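Shared Workrooms Forum > Furniture and Surfaces > Marking out a common table

Topic: Tape grid on the large brown table – keep, change or remove?
Status: Open

G_VanWyk (Moderator)
Posted Monday, 8:40 AM

Members are invited to comment on the grid of dark blue tape on the large table at Potgieter. The proposal before us is to keep the grid through December and to apply the same layout to the table on the upper floor. Comments should address the layout itself. Requests for new furniture belong in the Purchasing section and will be moved there.

Gerrit Van Wyk

L.Mokoena
Posted Monday, 9:15 AM

I support the proposal. Before the tape was applied, items placed on the table drifted toward whichever end had the most space, and the person arriving next had to clear an area before starting. A marked cell gives each item a place and makes it plain when something has been left behind.

I would ask that the written guidance be amended in one respect. It currently states that every item must fit within a single cell. A cutting board is a work surface in its own right and should be permitted to cross a line.

D_Karras
Posted Monday, 10:02 AM

I must register a disagreement. The tape divides the surface well enough for small items, but it also creates edges that collect crumbs and juice. Anyone who has wiped down a taped surface after cutting fruit will know the difficulty. The previous guidance from Tromholm called for a bare surface with a removable mat, and I have seen no argument for abandoning it.

I am also unconvinced by the mixing of purposes. Food preparation and stationery should not share a table, whether or not there is a line between them.

Dionysis Karras

InesEsteves
Posted Monday, 11:30 AM

The table under the present layout is below. 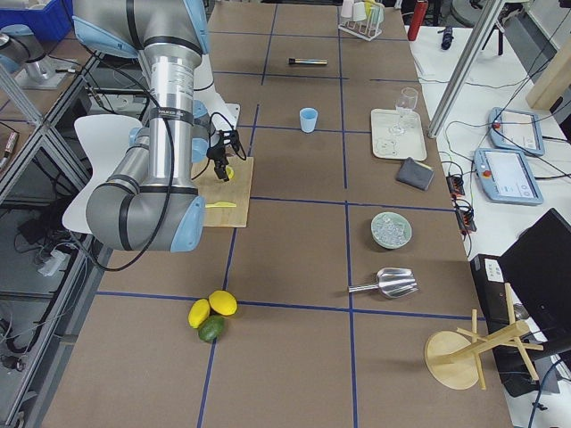 Large table with tape grid, cutting board and yellow knife.

With regard to the previous post, the cutting board carries the food and the tape does not. Provided that the board is used, I see little risk of juice reaching the lines. The light blue cup and the marker each have a cell of their own, and I consider that arrangement acceptable.

I do agree that the knife deserves a separate rule. It should lie flat on the board with the blade turned away from the person working, and it should be returned to the drawer before that person leaves the table.

Inês Esteves

D_Karras
Posted Monday, 11:52 AM

Thank you for the picture. It supports my second point. A marker has no business on the same surface as a knife and a cutting board. I would also question the rack of small cups at the table edge. An item in that position is easily caught by a sleeve.

P_Mnguni
Posted Monday, 1:20 PM

I would suggest a middle course. The outer cells could be reserved for cups, racks and writing materials, and the inner cells for the board and whatever is being cut. No tape would need to be lifted, and the separation Mr. Karras requests would be achieved by a short notice on the wall.

On cleaning, the Doletti tape we were issued may be wiped with a damp cloth. It should not be scrubbed along its edge – this is how the corners lifted on the first table. Damaged strips should be replaced in full and never patched.

Palesa Mnguni

L.Mokoena
Posted Monday, 1:47 PM

I can accept Ms. Mnguni's suggestion. The rack could move one cell inward and still count as outer storage.

D_Karras
Posted Monday, 2:10 PM

I maintain my preference for a mat but will not oppose a trial, on condition that the marker is moved and that the cleaning instruction is included in the notice.

G_VanWyk (Moderator)
Posted Monday, 4:05 PM

The amended proposal is recorded as follows. The grid remains in place. Outer cells are for storage and inner cells for preparation. The cutting board may cross a line. Ms. Mnguni will draft the notice, and it will be filed under reference 2254 on the Mevent page. The upper floor table will be considered separately.

Further comments may be added here until the notice is posted.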